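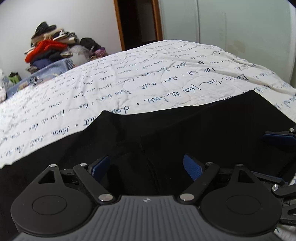 Aula 2: segmentação de tecido para planeamento de preensão
Esperanza Valcárcel, 18/11/2018

O planeador recebe uma máscara do objeto e devolve um ponto de contacto e um ângulo de fecho. Com tecidos, a máscara é a parte difícil. Um pano preto sobre uma capa de edredão branca separa-se bem por limiar de intensidade, mas a escrita azul-escura da capa também passa o limiar e gera componentes falsas. No módulo Flilldale eliminamos as componentes com menos de 600 píxeis antes de calcular o contorno. O vinco ao centro do pano preto é um bom candidato a ponto de contacto, e as almofadas azuis devem chegar lá abertas.

Os dedos ocupam sempre a mesma zona da imagem. Aplica-se uma máscara fixa antes da segmentação; o ficheiro está na pasta da aula.

Exercício
Correr o segmentador nas 34 imagens de teste, com e sem filtro de área. Entregar os dois resultados e um parágrafo sobre os erros que restam. Dúvidas com Naveen Saxena.

Este sítio utiliza cookies. Ao continuar, aceita a nossa política. Aceitar

Relacionados
Aula 1: calibração da câmara no punho
Aula 3: controlo de força no fecho
Guia de instalação do Flilldale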